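Planning a two-arm kitchen bench: tips for spending your money in the right order

Posted Saturday, June 6, 2026, under Workshop and Kitchen

I get more messages on this than on sharpening, seasoning and shelf paper put together, so let's do it properly. You want a pair of robot arms on a table, you want them doing kitchen jobs (folding a cloth, setting out cutlery, moving a slice of lemon without flinging it across the room), and you have a budget that is not endless. Good! It's a lovely thing to plan for, and most of the expensive mistakes happen before anything is plugged in.

Start with the table

Everyone starts with the arms. Start with the table. Measure how far each arm reaches from its base, draw the two half circles on a big sheet of lining paper, and look at the patch where they overlap. That patch is your real work area. Everything both hands need to touch has to live inside it, and it is always smaller than you hoped.

My own table began life as a Trorkholm workbench, bought second-hand, and I'd buy it again tomorrow. Heavy, flat, and the height is right for leaning over without your back complaining. If yours wobbles when you push a corner with your hip, it'll wobble when two arms stop at once. Fix that first.

Then cover it. One plain mat, one colour, as large as you can get. Brown is kind to the eyes and shows up white crockery beautifully, and a bit of give underneath saves your plates and your gripper tips. 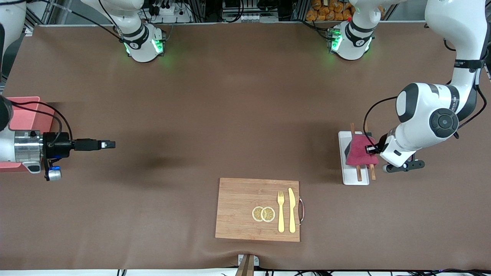
Write down the jobs before you shop. I mean really write them, on paper, one to a line: lay the cloth, move the chopsticks, pick up the fork. Next to each one put the thinnest thing to be gripped and the heaviest thing to be lifted. My list came to 44 lines the first time and I crossed out more than half, and what was left told me which grippers to look at far better than any catalogue did. Cutlery lying flat is the test I'd put at the top. A knife on a board gives a gripper hardly anything to get under, so ask the seller to show you that exact job, on a board like yours.

What to put in the budget

The arms will eat most of the money and there's no way round it. What catches people out is everything else. I set aside 1760 pounds for the "everything else" and spent almost all of it, so here is where it tends to go.

Mounting. Metal rail, brackets, bolts, and then more bolts. Buy the rail longer than the drawing says and cut it down. You will move things!

Power. Count your plugs, then get a strip with spare sockets. Put it behind the arms at the back of the table, and fix it down so a swinging cable can't drag it.

Cables. Leave a generous loop at every joint that turns. Run each arm slowly to the far end of its travel by hand or at crawl speed, and watch the cable the whole way. Too short and it pulls; too long and it lies across your work. Allow an afternoon for this and don't be cross when it takes two.

Emergency stop. Not a place to save. Big red button, within reach of wherever you stand, and never behind the kettle.

Spare gripper fingers. Order 2 sets with the arms, so you aren't waiting on the post with a bare wrist and a free weekend.

Props. This is the fun bit, and it's cheap. Charity shops are full of trays, boards, odd cutlery and cups. Paper cups are worth having by the sleeve: light, easy to replace and a proper challenge to hold without crushing.

Cloth deserves its own line

If folding or wiping is on your list, plan for cloth from the start. It behaves like nothing else on the table. I keep a box with a thin napkin, a towel and a couple of thicker fleecy pieces, and I try every new gripper on all of them. Thick fleece is the friendliest to begin with, as it bunches up and gives the fingers something to close on. A flat, thin napkin is harder by miles.

A cloth with a different colour on each side is worth hunting for too - you can tell at once which way up it is, and so can a camera. Mine came from Meijer's remnant bin and cost less than a sandwich.

Do budget room for two hands here. One arm can drag a cloth, but for a decent fold you want the second one coming in close, and that means the two grippers working with very little space between them. Check that your software can keep them from knocking into each other before you hand over any money. Ask in writing.

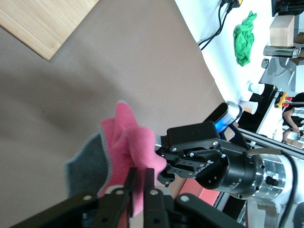 One gripper holding the pink and grey cloth, with the second close beside it.

New, second-hand or hired?

I've done all three. New is restful: you get a warranty and somebody to ring. Second-hand arms can be a bargain, but ask for the running hours and a video of every joint turning through its full range, and listen with the sound up. Hire is wonderful if you aren't sure what you need. I hired from Vulow for a few weeks one November and came away with a much shorter shopping list, which paid for the hire on its own.

For quotes, always ask for the price delivered, with the controller, the grippers and the leads included. The quote I had from Drata set all of that out line by line and I could have hugged them. If a quote gives you a single figure, write back and ask for it split.

A few small things

Label both ends of every cable on the day you fit it. Masking tape and a marker will do.

Keep a second surface beside the main one for things waiting their turn, otherwise they creep on to the mat.

Wipe down after anything sticky or sour. Lemon juice in a gripper joint is a miserable way to spend a Sunday.

Leave a tenth of the budget unspent until the bench has been running for a month. You'll know by then what's annoying you, and it's probably the lighting.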